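Hongmei Duan runs the demonstration cell at Loltico, a small integrator that teaches robot arms to sort returned hardware. Her group records people performing the work through the arm, then trains a controller on the recordings. We spoke for an hour one afternoon in December about how the recordings are made and which ones get thrown out.

Loltico uses two methods. In the first, an operator holds the arm and pushes it through the motion while the joints run in a compliant mode. In the second, the operator stands a few feet back with a hand controller and drives the tool remotely.

"Hand guiding is fine for teaching a path," Duan said. "It's poor for bin work. You're leaning on a heavy arm, your own shoulder gets into the camera view, and your hands add forces the robot won't have later. The force data is contaminated."

Bin picking at Loltico is therefore done by remote control. The operator gets a deadman switch, one trigger for the tool, and translation scaled down by half near the bin floor. Duan considers the scaling the most useful change they made. Before it, new operators pressed into the floor and tripped the force limit. 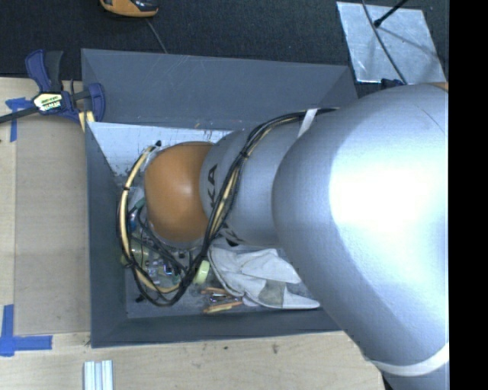
The mix of items matters more than the quantity. A rigid handle gives the operator a clear grasp and a short recording. Fabric does not. "A glove has no correct grasp point," she said. "Two good operators will pick it up in different places, and both are right. If you average them you get a grasp in between, which may be wrong."

Her answer was to keep each operator's recordings labeled and to train with a model that can represent more than one choice. The current set for the mixed bin holds 151 accepted demonstrations. Niall Lindsay, who recorded most of them, works in blocks of 9 and then stops for a break. His later attempts in longer blocks showed more hesitation above the bin, and the trained controller copied it.

"It copies pauses very faithfully," Lindsay said. "If I stop to think, the robot stops too, and it has nothing to think about."

Cable routing came up several times. The hose and wiring on the outside of the arm limit how far the wrist can turn before something pulls tight. Duan's group puts a soft limit on the last joint during recording, so the operator feels the controller buzz before the limit is reached. Demonstrations that hit the limit are discarded.

I asked what she would change first. She named the clutch, which lets an operator release the arm, move the hand back to a comfortable position and re-engage. The present version leaves a small jump at re-engagement, and Lindsay trims it out by hand.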